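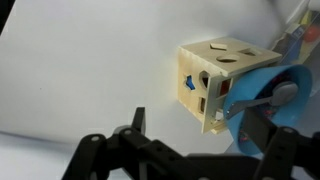
Reading the dryness of birch plywood before gluing

Sheets from the Garrido yard arrive wetter than the label says. I keep an offcut from each batch and weigh it every Tuesday until the number stops moving. The last one started at 1,230 grams and settled after 11 days in the shop, where the humidity sits at 46 percent with the heater on and climbs when it rains.

A pin meter is less useful on ply than on solid stock. The glue lines conduct differently from the veneer, and my Rotuso reads high if the pins reach the second layer. I take readings on the face only, with short pins, and compare them against the scale.

Small boxes show the problem first. A mitered corner that closes cleanly in December can open by a hair in summer. Butt joints hide the movement better, but the end grain drinks glue, so I size it with a thinned coat and wait 41 minutes before the second.

Clamping pressure matters less than I used to think. Flat faces matter more. I still haven't tested the Lastura cauls against plain scrap, and the scrap is winning on price.

3 comments · 11 shares

We use cookies to remember your settings. Accept | Manage

Back to top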